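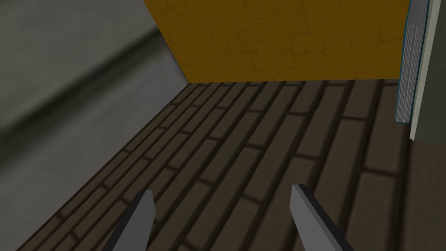

The Morum gauge read 900 millimeters at six in the morning. Nesma Benkirane entered the figure in the station log and initialed it. The previous entry, also 900, carried the initials R.U.

Renato Ulloa had left Nammont in October. She checked the date column. It gave the current date, written with his sevens, which had a bar through them.

She followed procedure. She closed the inlet valve, bled the float chamber and reset the recorder to zero. She opened the valve again. The pen climbed for 20 minutes and stopped at 900.

The reservoir had a capacity of 3000 cubic meters and a registered loss rate, which she subtracted. The result did not agree with the pen. She repeated the subtraction and got the same result.

At seven she telephoned the district office and asked who held the second key.

"There is one key," the clerk said. "Ulloa signed it over to you."

"He signed the log this morning."

"Then the log is in order," the clerk said, and asked for the reading.

She gave it to him.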